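What we read and why: a survey of reading habits in the Follton dorms
Project report, final version (the tables are in the appendix) 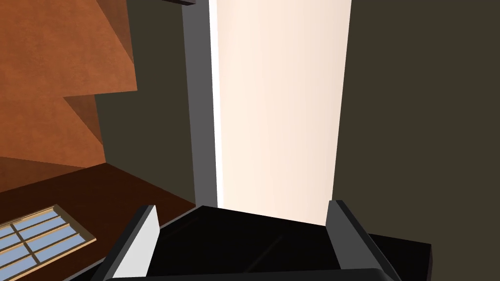 We wanted to know if students still read novels for fun once classes start. Short answer: yes, but slowly, and mostly the same few books. Survey went out in October to the two Follton dorms, Joly House and Surnitz Hall. 300 forms handed out, 139 came back. Less than half — not great, but enough to work with.

Questions were simple. What are you reading now, what did you last give up on, which book would you lend to a friend. Plus a box for comments, which most people left blank.

Results. 37 people were in the middle of a novel that week. Crime was the top pick in Joly, fantasy in Surnitz. Not sure why the split, maybe the shelf in the Surnitz lounge, it's nearly all fantasy. Old school books came up a lot under "gave up on". Long ones mostly. Several people wrote that they skip to the end and then feel bad about it.

Lending question was the best one. People wrote way more here than we left room for, up the margins, over the back. A lot of them picked a book a parent gave them. One person picked a cookbook and we counted it as other.

We also ran a swap table at the Panen cafe for 3 evenings. Bring one, take one. Short stories went first, which we did not expect. Poetry hardly moved. Somebody left a whole detective series with volume two missing.

Problems: question four was worded badly, so "reading now" got mixed up with reading for class. We threw out the answers that were clearly textbooks. Also forms went out right before midterms, bad timeing. Audiobooks should of had their own box, several people asked.

Next time — shorter form, send it in September, ask about audiobooks. The leftover swap books are still in a crate under the stairs at Joly, free to anyone who wants them.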